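Chapter 6
Recording Demonstrations by Hand

Reading time: 6 min

The student project followed in this part of the book began in March at the Kavum workshop in Stimdale. Its goal was a controller that could sort small household objects by copying recorded motions. Chapter 5 dealt with the arm and its joint limits. The present chapter deals with the recordings.

A demonstration is one complete task performed by a person holding the gripper, stored as images and gripper positions on a common clock. The class set a target of 900 demonstrations. The first session produced 234, and 100 of those were rejected during review. Most rejections had one of two causes: the tracking marker left the view of the camera, or the operator started moving before the clocks were matched.

Both faults can be reduced before recording starts. The operator checks that the cables have enough slack for the full reach of the task, then turns the gripper slowly through its working range while a second student watches the position readout. A jump in the readout - even a short one - means the check must be repeated.

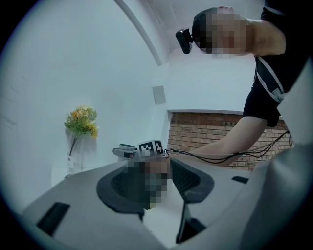 A wide-angle lens bends straight lines, and the bending grows toward the edge of the view. Positions computed from uncorrected images will therefore be wrong by an amount that depends on where the marker appears. Section 6.2 gives the correction used in the Myung notebook, which stores one set of lens values per gripper. Section 6.3 covers clock matching, and Section 6.4 sets out the review rules.

Readers should have the Drurnmont log format from Chapter 4 at hand. Its field names are used without further definition.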